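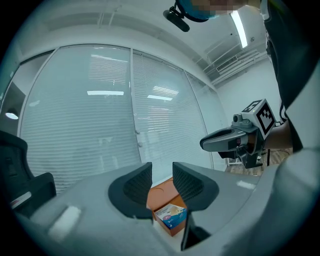
**gasketcase:** Wake me when one of them can put a fitted sheet on a bed. I've been promised a robot butler since grade school and what I have is a disc that eats phone cords.

**lintpolicy:** Your disc and a pair of hands are different problems. Floors are flat. Nearly everything else in a house is a small box, a bag or a lid, and those are coming along faster than you'd think.

**gasketcase:** Coming along, sure. So is my kitchen remodel.

**torque_and_tea:** I pack spare parts for a living, so let me be the boring one. We trialed an Evero cell last October. Same carton every time, same way up, and it was fine. Swapped in a carton from another supplier with a tuck flap and it spent the morning pushing the flap in and out like it was ringing a doorbell. Final tally for the week was 2,447 cartons attempted and 1,759 packed. My coworker on the next bench did the rest and was unbearable until Christmas.

**lintpolicy:** What did the misses look like? Dropped, crushed, or just timed out?

**torque_and_tea:** Mostly timed out. Very few crushed, I'll give it that. It's gentler than I am before lunch.

**halfbushel:** That's the old way though, where somebody scripts every move. Learning from people doing the job by hand is a different animal. You get all the little fixes, the regrip, the second thumb, the bit where you tip the box so the thing slides toward you.
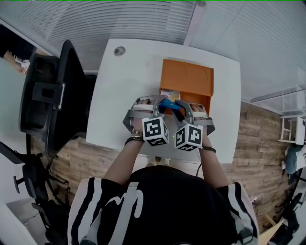

*Unboxing with both grippers on, blue thing halfway out.*

**gasketcase:** So the state of the art is a person doing the chore.

**halfbushel:** The state of the art is a person doing the chore a lot of times, and then a machine doing it worse, and then less worse. Same as raising a teenager, except the machine doesn't slam doors.

**Canidton_Dan't:** it can't open doors either so

**lintpolicy:** Plenty can open doors. Lever handles anyway. Round knobs are still a bit of a coin toss.

**torque_and_tea:** I'd disagree with halfbushel on one thing. Two fingers per hand is a real limit. Try getting a leaflet out from under a tight insert with a pair of tongs. I do it with a fingernail. Until somebody sells me a gripper with a fingernail I'm not worried about my job.

**halfbushel:** Tried it just now with salad tongs. Took me 16 goes and I tore the leaflet. Point conceded on leaflets. Not on boxes.

**gasketcase:** Fine. Name one chore in my house it could do today, unsupervised, with me asleep.

**lintpolicy:** Unsupervised? Vacuuming.

**gasketcase:** It ate the cord AGAIN last night.

**lintpolicy:** Pick up your cords.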